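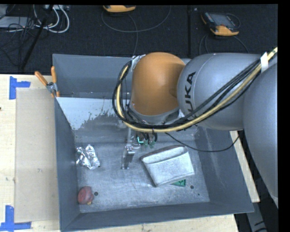 1 Sep 2021

Everybody wants a bigger number. 1,000 grasps, then more, then a slide with the total on it in a huge font. I think we're collecting the wrong stuff and I want to get this down before the Clandon call.

What we do all day at Comwood: toss some junk in the bin, let the arm pick, log it, again. Fine. But who chooses the junk? We do, and we have taste. We choose things that look hard to *us*. Crumpled foil, soft pouches, lumpy little toys. Then we lay them out nicely with space between, and the gripper gets a clean run at each one. I did it myself all through August, didn't even notice.

Asabe Lawal went through 13 of my sessions and asked why nothing ever overlapped. Good question. No good answer.

So, opinion: slow down. 8 ugly scenes a day beats a pile of tidy ones. Let stuff slide under other stuff. Push it into the corners, up against teh sloped walls, where two fingers barely fit. Keep the misses too!! Oluwaseun Fashola wants them filtered out before training and I think he's dead wrong on that. A miss tells you where the edge is. Throw it away and the model thinks everything is easy, and then someone at Bashir tips in a real box of returns and it just pokes at the floor.

Yes it's slower. Yes the weekly chart will look bad. Roughly half my picks last week were junk by the old rules and I'd keep every one of them.

Gretix can have thier big number in the spring.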